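Snack Shelf FAQ
Rutherford Building, 2nd floor

Where is the shelf?
On the long table in the break room, next to Room 511. It's the black wire-mesh rack.

What goes where?
Snack bags lie on the upper level. Bottles go underneath, on the lower tier. Keep the same kinds together when you restock.

Can I lay bottles on their side?
Yes, if the caps are tight. Standing them up saves room.

How do I pay?
Put money in the Tastel tin by the door, or use the sign-up sheet and settle up by Sunday.

Who orders the snacks?
The front desk, from Justavska. Requests go on the sheet. We spend up to 2,000 a month, and 3,000 in December.

Are the scissors for general use?
They're for opening bags. Hang them back on the mesh when you're done.

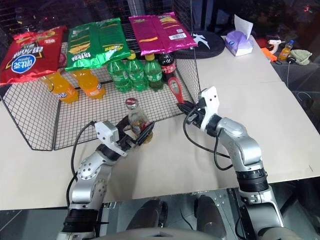 Chips on the upper level, drinks below, scissors on the mesh at the right.

Can I leave my own things on the table?
Tissues and small items are fine beside the rack. Please don't put food there overnight.

What if something is out of date?
Take it off the shelf and leave it at the front desk with a note.

Does the Palbridge office have a shelf too?
Not yet.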